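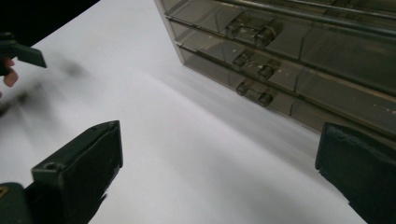 2 min read

The Inheritance

Aunt Annelies left me her buttons. My cousin Gearóid got the house in Villiletti, which has a lemon tree and a view of the ferry, and I got the buttons, with a note saying I was the one who would understand.

I did not understand. I drove home in April with the drawers rattling on the back seat like a very small hailstorm, and put them on the white table in the kitchen, where they stayed through two dinner parties.

"Is that for screws?" asked Prasanna, who had been invited for his conversation.

"Buttons," I said. "Some 400."

He pulled out a drawer and looked in for a long time. Then he closed it and asked about the soup.

Gearóid called most evenings to complain about the house. The roof was a disgrace. The lemons were bitter. The woman next door, Mrs. Chettiar, kept coming over to ask what had happened to her button.

"What button?"

"Green. Off a coat. She says Annelies took it in 1122."

"She can't have said that."

"It's a bad line out here. She says a lot of things. She's 80."

I went through the drawers that night. Each button had a twist of paper under it, with my aunt's handwriting on the paper. Dentist. Man on the train to Davia, second time. Marietjie's wedding, not the bride's. One said only Bishop, and I put that one back quickly.

It had never come up at Christmas that she was a thief. She had been so firm with the rest of us about library books.

The green one was in the bottom drawer. Chettiar, the paper said. She knows what she did.

I called Gearóid and told him I'd found it.

"Thank God. Mail it. She's standing in the yard."

"What did she do to Annelies?"

I heard him put the phone down on something, then a door, then voices, going on for a while - hers mostly. He came back breathing hard.

"She says keep it," he said.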